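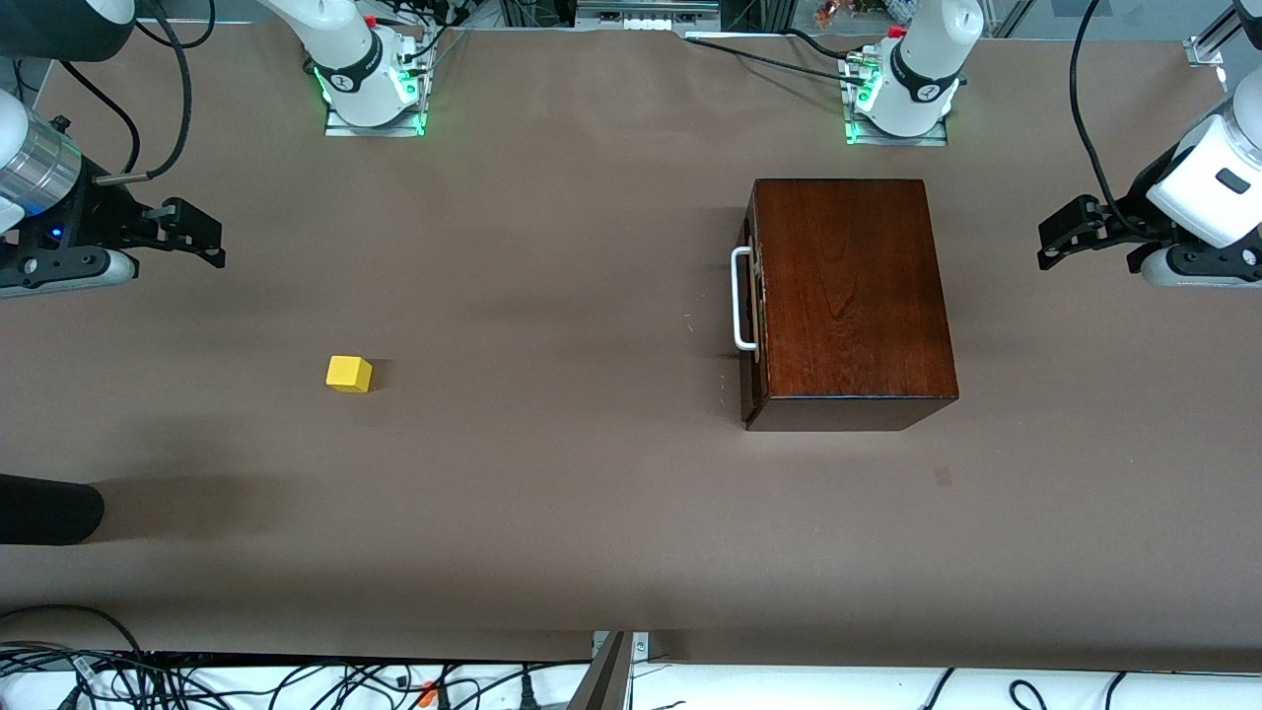 Teaching two arms to ignore the blurry bits

I stopped by the Kitau lab in October, mostly to see the two-arm table I'd been hearing so much about, and I ended up staying until the lights were going off down the hall. The setup is simple enough: brown paper on the table, a yellow cube, a wooden box with a handle on its side, and an arm coming in from each end. The goal is to get the cube into the box, with one arm working the lid and the other doing the carrying.

Kalkidan Kahsay has been running the project, which goes by Brunia, and what she wanted to show me was a change in how the arms learn from recorded runs. Each gripper has its own small camera, and when an arm swings fast that view turns to mush. The old method treated every view the same. Hers scores each one for sharpness as it comes in and leans on the fixed camera whenever the wrist view gets bad – such a small idea, and I love it!
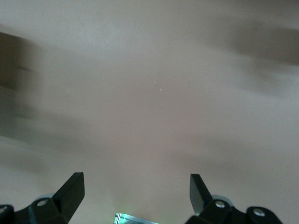
1 min read

She trained on 2587 recorded runs and then tested both versions 1000 times each. The old one dropped or missed the cube on 556 tries. The new one did that on 200, and most of those came from the lid closing too early (a whole other headache, she told me, and one she's saving for spring).

I asked if she could just slow the arms down. She laughed and said they tried that first, and a run took so long that people went for coffee in the middle of it.

The paper is with reviewers now. Next up is a round with the Pavlović group, who want to try the same scoring on their own table with softer objects – sponges, cloth, that kind of thing. The code goes up on the Grando page once the reviews are back, and I'll post the link when I have it.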